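About Cloltton

Cloltton is a shelf maintenance and merchandising firm serving independent grocery, household goods and personal care stores. We restock, face, straighten and re-ticket shelves under contract. We do not sell fixtures and we do not take payment from suppliers for placement.

The firm was set up by Uriel Robles and Montserrat Arellano, who had both worked nights in store replenishment. The first contract was a single household aisle at the Cevholm store. We now look after 40 stores.

What we do

Each store is divided into bays, and each bay has a bay sheet. The sheet lists the products by shelf, the number of facings, the order from left to right, and the ticket that belongs under each product. Crews work from the sheet, top shelf to bottom. A standard visit covers six bays and starts before opening. Stores with heavy evening traffic can book a second visit at 4 p.m.

Our master product list holds 1,471 lines. Every line is recorded with its pack dimensions, its stable orientation (upright, flat or hanging) and its minimum facing, normally 2. New lines are measured by hand before they go on a bay sheet. Supplier dimensions are often taken from the carton and are no use for shelf work.

Montserrat runs the bay sheets and the product list. Uriel runs crews, training and the Lemieux depot, where tickets and rail inserts are kept.

How we face a shelf

Bottled goods take up more of our time than any other category. Tall bottles with a narrow base go over when a neighbor is pulled out, and one fallen bottle can block the depth of a whole facing. The method is to set an upright pair near the middle of the shelf, one hand to each bottle, and build outward from it. On this shelf the pair is the two with the pale lavender-white lower half; the three yellow bottles leaning to their left come next, then the white cylindrical ones lying on their sides. Labels are turned to the front and the front row is brought level with the shelf edge. Gaps are closed from the center out. 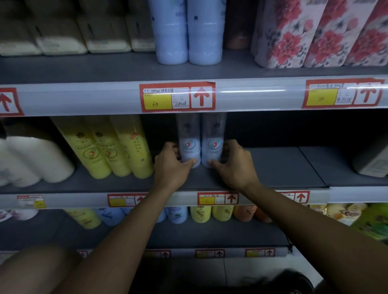
Ticketing is done after facing, never during it. Many of our stores still write their own tickets, and we keep them in use. A handwritten tag with the size on the top line and the price in a yellow box, such as the 500ml one at 6.5 on the upper rail, reads well from the aisle. We check the item number on the tag against the bay sheet and reseat the tag under its product. Tags with no matching product are pulled and handed to the store manager with a note of the bay and shelf.

Working with us

New stores start with a survey of two bays. The survey takes one morning and produces draft bay sheets, which the store can keep whether or not it signs. Surveys for the Beketti area are booked from January onward. Existing clients should send range changes to Montserrat before the next visit — changes handed to the crew on the day will go on the following sheet.

Comments (3)

aisle9
Do you do chilled? We have one dairy bay and it is a mess by noon.

M. Arellano
Ambient only at present. The rail inserts we stock do not hold in a chiller.

pdk_stores
We had the survey done. The draft sheets were accurate except for shelf depth on bay 2, which was measured without the back stop. It was corrected when I wrote in.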